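Guides > Simulation > Troubleshooting > Hand passes through objects or knocks them away

Fixing a hand that sinks into an object before the grasp

Written by Perihan Gezer
4 comments | 6 shares

This guide covers a fault we had in the kitchen task of our Skudside project. The left hand came in beside the eggplant, the fingers went into it, and the eggplant shot off the counter. No error was raised. The run was logged as a failed grasp, so for a while we blamed the policy. The policy was fine. The fault was in the collision shape and in the height of the placemat.

You will need a saved run that shows the fault, a viewer that can draw collision shapes over the visible ones, and write access to the object files. Make a copy of the object folder before you change anything in it.

1. Replay the run and stop before contact

Load the saved run and step through it slowly. Stop at the last step where the hand is beside the object and the object has not yet moved. Save the state there. You will come back to it after each change, so give it a name you can find again. Ours was nania_pre_contact.

Use the same robot camera view each time. With a different view it is easy to mistake one part of the hand overlapping the object on screen for real contact. 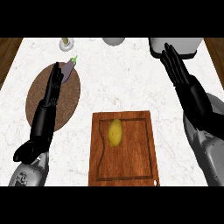 Render: Corentin Rolland, Skudside kitchen task

At this stage the left hand is alongside the eggplant on the brown placemat, with its fingers straight and together. On screen it covers the lower end of the eggplant. That alone does not tell you whether the two shapes are touching, so don't change anything yet.

2. Turn on the collision shapes

Switch the viewer to show collision shapes and hide the visible meshes. Turn the view so that you are looking level with the countertop, then from directly above.

In our case the eggplant's collision shape was a single capsule, left over from an earlier and slimmer model. The visible eggplant was fatter than the capsule at the lower end. The fingers could go well inside the skin before the solver reported a contact, and by then the hand was moving too fast for a clean stop.

Check the other objects while you are there. The potato on the cutting board had a correct shape and never gave us trouble. The cutting board had a plain box with no groove, which we left as it was.

3. Rebuild the shape

Open the object file and replace the single capsule with a convex decomposition of the visible mesh. Two pieces were enough for the body of the eggplant. Leave the green stem cap out of the collision shape unless your task needs to grip it, as small sharp pieces there cause jitter.

Save the file, clear the mesh cache and reload the state from step 1. If you forget the cache you will be testing the old shape. I lost most of a morning to that.

4. Check the resting height

With the arms held still, let the object settle for 2 seconds of simulated time and watch it. It should hardly move. If it jumps, it has been placed inside whatever is under it.

Ours jumped. The start height had been measured from the marble and took no account of the placemat. The object was being pushed out of the mat at the same time as the hand arrived, and the two pushes added up. Set the start height from the top of the mat and run the settling check again.

5. Slow the last part of the approach

Limit the hand speed close to the object. Then set a force limit on each finger joint so that the controller stops closing if the limit is passed. Log the limit as its own event and don't count it as a missed grasp. Had we done this from the start, the fault would have shown up in the first set of results.

6. Run it again

Start from the saved state and run the approach through to the grasp. Then run the whole task from the beginning, with both arms moving. A fix that works with one arm held still can fail once the other is in use.

Before using the real arms

Do not send a policy trained on the faulty shapes to the hardware. It may have learned to press into the object, and a real hand will do the same with real force. Retrain it first. For the first hardware run, use reduced speed, keep people outside the marked area and have one person at the emergency stop for the whole run.

If the object still jumps after step 4, send the saved state and the object file to Corentin Rolland.

Contact | Copyright Skudside | Back to top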